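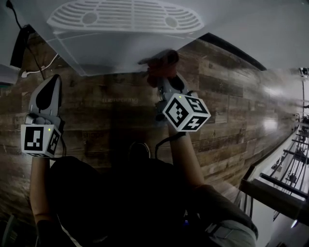
white panel, slotted part at the top, dark planks behind

March, 6:40 am

Renewal came from Stalteck. 1189 for the year, up from last time and no letter saying why. Deductible now 485. Read it twice standing at the kitchen counter, coffee went cold.

Called before work. On hold 2 times, second time it dropped me. Third person said the increase is "regional." Asked what region. She said she'd have to check. Still waiting.

Also found out the sewer backup rider isn't on there anymore. It was on last year, I have the page. Did I drop it? Don't remember dropping it. Need to dig out teh old packet - blue folder, or maybe the box under the stairs.

Lunch - got a quote from Plandness. Cheaper, but they want an inspection first and proof of the roof date. Roof receipt is who knows where. Roofer was Barkari, maybe they keep copies. Left a message.

Their deductible is higher too, so is it even cheaper. Did the math on an envelope, lost the envelope.

Evening. Barkari called back, they do have the invoice, will email. Good. Water damage part of the Plandness policy is two pages of exceptions. Slow leaks not covered. What counts as slow?? Marked it to ask.

The bank needs to see the new policy before the old one runs out or they buy one for me and bill it, and I am not doing that again. Cost me 320 extra the time we were on Liao Street and took forever to get undone.

Tomorrow: Stalteck again, ask about the rider. Take pictures of the basement and the water heater for the inventory. Find recipts. Bed.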